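Gistard towel module on a Jerkano arm: does it cope with dark terry cloth?

Sat 10 February | 2 min read | 3 comments | 12 shares

Posted by pkv_laundry

We run a small linen service and have a quote for the Gistard towel module, to be fitted to a Jerkano arm we already own. The sales sheet covers white and pastel hand towels on a flat table. Most of our stock is black terry from hair salons, and it reaches the arm in a heap. Does the wrist camera find a usable grasp point on black cloth, or do we need the Coutinho lighting kit as well? The kit adds a lot to the quote.

Oğuzhan Canpolat

I tested the module for a customer with the lighting kit off, then on. Each run was 100 picks, black terry, one towel at a time. Without the kit: 70 good picks. With it the count improved, but most of the gain came from raising the exposure limit in the vision settings, and you can do that for free. The default limit is set for white cloth. Change it first and run your own stock before you pay for lights.

The outline against a light surface is easy for the software. Folds inside the outline are the hard part, so pick from the crest of the bunch and leave the body alone. Expect a slower cycle than on the sales sheet. Ask Gistard for the dark fabric profile, file 154 in their support library. It is not installed by default.
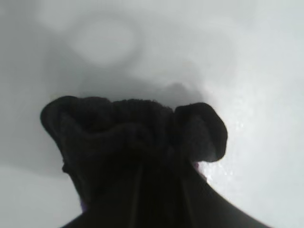
CLUNDEN, May

Black terry against a glossy white surface, from the wrist camera. The gathered top with its two lobes is the kind of target I mean. The pleats lower down barely register. Droplets beside the cloth show as bright specks, so set the minimum blob size above them.

fold_or_bust

We sent ours back. Try gray towels.

Share | 3 comments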